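Entretien d'une paire de pinces portatives : démontage, nettoyage, réglage des mors

Mis à jour le 10 juin 2025 par Raluca Enache

Procédure valable pour les pinces à main montées par deux, celles qui servent au pliage et à la manipulation du linge. Comptez 35 minutes pour la paire. Il faut un tournevis de précision, un pinceau sec, un chiffon non pelucheux et la graisse Nallia en tube.

1. Débranchez le câble côté boîtier en tenant le connecteur, jamais la gaine. Posez les deux pinces sur un tapis clair.

2. Passez le pinceau dans les évidements des bras et autour des axes. Les fibres de coton s'accumulent surtout entre les bras intérieurs.

3. Ouvrez et fermez les mors 30 fois à vide. Si un axe accroche, déposez une pointe de graisse, refaites la série et essuyez l'excédent. Un axe trop gras tache le tissu blanc.

4. Contrôlez les patins. Un patin lisse ou décollé se remplace, et toujours sur les deux mors de la même pince. Les anciens patins Stoica ont un talon plus épais - il faut alors reprendre la butée d'un quart de tour.

5. Fermez les mors sur une feuille de papier. Elle doit résister de la même façon en haut et en bas. Sinon, desserrez la vis de butée, réalignez et resserrez sans forcer.

6. Rebranchez et attendez que le voyant du module passe au vert.

Essai sur tissu

Prenez un vêtement ample, étalé sur un lit ou une table. Pincez le bord avec la première pince et approchez la seconde de l'autre côté du pli. Le tissu ne doit pas glisser quand on lève. Gardez les câbles à l'écart des mors.

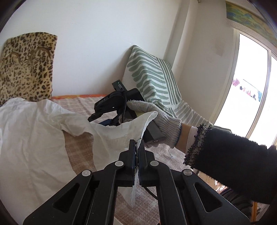 Essai sur un vêtement blanc : le bord est pris entre les mors de la première pince, la seconde est tenue d'une main gantée.

Si le tissu glisse encore, reprenez à l'étape 5. Notez la date et le numéro de la pince dans le carnet d'entretien. Pour les patins de rechange, voir avec Wanda Jasińska à l'atelier d'Ekham.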